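About Dorngate

Dorngate is a small contact lens practice and supply shop. We fit lenses, teach people how to wear them, and sell the cases, solutions and mirrors that go with them. We do not sell frames or sunglasses. If you need glasses we will give you a copy of your prescription and you can take it wherever you like.

The shop was opened by Talha Rajput, who had worked behind the counter of a general optician for years and spent most of that time answering questions from people who had gone home with their first lenses and could not get them out again. He wanted a place where the teaching took as long as it needed to. The first location was one room over a dry cleaner. We moved to the current building when the stairs became a problem for older customers, and we now have 2 fitting rooms, a stock room and a front counter.

What we do

Most of our work is with new wearers. A first visit includes the eye measurements, a trial pair, and a lesson in putting the lenses in and taking them out. The lesson is 25 minutes on the schedule, but we leave a gap after it and it often runs over. You do not leave with lenses until you have put them in and taken them out by yourself at least once on each side.

We also see people who have worn lenses for a long time and have started having trouble with dryness, redness or lenses that move. Sometimes the answer is a different lens. Quite often it is the case or the solution. Please bring both with you, along with anything else you keep next to them at home.

How we teach

Lessons are given at ordinary furniture. When we started we used a clinic bench with a lit magnifying mirror, and customers did well on it and then called us from home, where they had a dresser, a bathroom shelf or a bedroom vanity and a mirror at a different height. So we teach at a vanity table now. You work out where the case goes, where the bottle goes and which hand does what, and you can set up the same way at home.
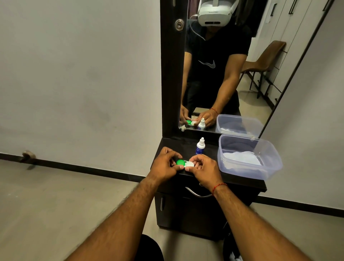 The order we teach is the same for everyone. Wash your hands with plain soap and dry them on something that does not shed. Open one side of the case at a time and finish with that eye before you touch the other cap. Start with the same eye every day. Fill the case with fresh solution each time and never top up what is left from the night before. When the lenses are in, pour the old solution out, rinse the case with new solution, wipe it with a clean tissue and leave it open, face down, to air dry.

Keep tap water away from all of it. This is the rule people break most, usually with the case.

We are also asked a lot about where to keep things. A flat surface you can wipe is best. A small open box or tray next to the mirror works well for clean tissues, and a drawer is fine for unopened bottles. Keep the case away from the sink and the toilet. If you drop a lens on a tile floor, wet your fingertip with solution to pick it up, then clean and disinfect it before it goes anywhere near your eye. Throw out daily lenses that have been dropped.

What we stock

The counter carries screw-top cases, multipurpose solution, saline and rewetting drops. Our travel cases are made by Zirkilis and our plastic storage boxes come from Rusnák. The Imau wall mirror is the one we sell to customers who have no good light in the bedroom. We keep one on display and order the rest, so allow a week or so.

Cases should be replaced at least every three months. Anyone fitted by us gets a new one free at each checkup, and you can ask for a spare at the counter in between.

Customers and appointments

We have 890 people on our regular list at present. New wearers are seen by appointment only. Checkups can usually be fitted in within the same week. You do not need an appointment to buy solution, pick up an order or ask a question about something that feels wrong. If an eye is painful, very red or your sight has changed, take the lens out, leave it out and call us or an eye doctor the same day.

Page last updated June 1, 2022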